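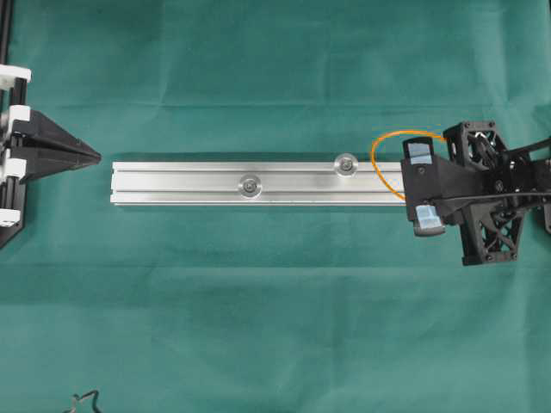 Slotted rail with two clear pads on it, green cloth underneath

Torquil C
Posts: 864

Right, before I part with any money. The spare room at the back wants secondary glazing and I keep being told magnetic panels are the answer. Joltton quoted me 211 quid for one window. The chap on the phone said I'd "notice it on the bills by March". Would I? It's a single-glazed sash in a room we heat for an hour a day. Has anyone measured anything, before and after, or is it all "feels cosier"?

ruaridh_m
Fitted ours two winters ago and it does feel cosier, sorry. No more condensation on the inside pane and I can sit at the desk without a blanket.

Torquil C
Posts: 864

That's what I was afraid of. Did you do anything else to the window at the same time?

ruaridh_m
Brush strip round the sash. And thicker curtains I suppose.

Torquil C
Posts: 864

So three things at once and the panel gets the credit.

Sheena Chisholm
I don't think that's fair on him. Condensation is a decent test, curtains make it worse if anything. We had puddles on the sill every morning, put panels up, puddles gone. You can't put that down to wishful thinking.

BlairMacB
Depends where the damp went. Ours cleared off the window and turned up behind the wardrobe. I'd want to know what the humidity was doing in the room before I called it a win.

Also 211 for one window is daft. A sheet of acrylic cut to size was 107 from Nunard and that did the landing AND the loo. Magnetic tape on top of that, not much.

Sheena Chisholm
Cut to size by whom? I had one come back 10 mm short from Nunard and they wanted me to pay the carriage.

BlairMacB
Did you measure the reveal or the frame? They ask for one and everybody gives them the other.

Sheena Chisholm
I measured what the form asked me to measure, thank you.

iraist
Different view from me. I rent, so no panels, I use the shrink film every year. It looks cheap and you can't open the window till spring, but a draught is a draught and the film stops it. Torquil, if the room is only heated an hour a day I would start there and see if you care by the end of the winter.

Torquil C
Posts: 864

That's the first sensible thing anyone has said. Though I've seen film up in a neighbour's place and it had come away at the corners.

iraist
Clean the paint with meths first. And don't put it up on a wet day.

ruaridh_m
Film is fine until the cat finds it.

BlairMacB
Draught strip first, film second, panels if you still feel the cold. I'd not ring Joltton back before Thursday either, they always drop the price if you leave them to stew.

Torquil C
Posts: 864

If they can drop it on Thursday it was never 211 to begin with. Will get the strip and report back, with a thermometer.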